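Fuvley, 12th October

Rules for a robot at a kitchen table

When I came to work at Dresent, I expected that the rules for our simulated robot would be long and full of numbers. In fact they were one page, written by Qiuyue Fu, and most of the people had stopped reading it. This autumn I was asked to write it again. I want to share what I kept and what I changed.

The first rule stays as it was: set the table before you load the arm. Every object must rest on the surface and must not cut into its neighbour. If you move one thing after the arm is loaded, you start a new scene with a new name.
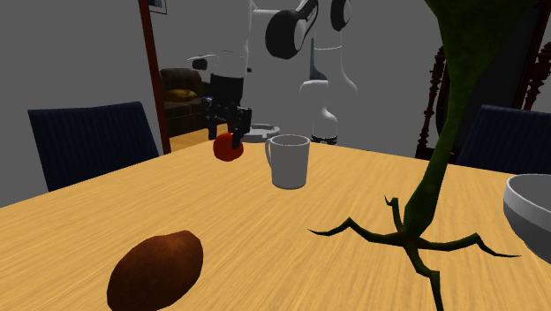
Naming the things

My colleagues in Cluston write names in their own way, and I write in mine, so for 800 scenes we had "cup", "mug" and "mug_new". Now there is one list of words, and a new word needs the agreement of two people. It is a slow method, but I have learnt to like it.
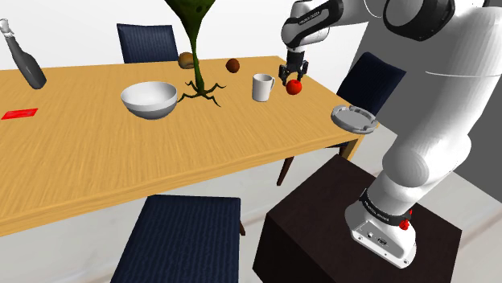
My own part of the page is the rule about approach. I ask that the gripper comes down from above and stops before any contact, so that a person can check the pose and write it in the log. With the red apple, you stop while the fruit is still on the table and the fingers are over it, and you look also at the mug close beside it. Is there space for the finger to open? If you have a doubt, go up and choose another angle. Jin wanted to make this check automatic, and perhaps in December we shall do it, but I would like to keep the human look for the difficult layouts.

The second part is about the view from the wrist. A side view can make a bad position look good, so the new page asks for both views before the command to close is given. 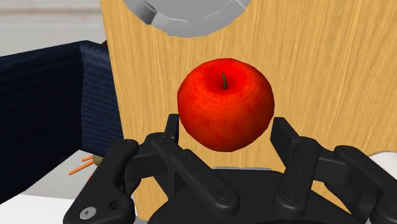
The log must also say who gave the command, and a failed try is kept together with the good ones. Before, people deleted their failures, and I understand this, I did it too. But from 24 kept failures I could find two wrong settings in one afternoon.

The new page is still one page. If your team has a better rule for naming, please write to me, I will read it with pleasure.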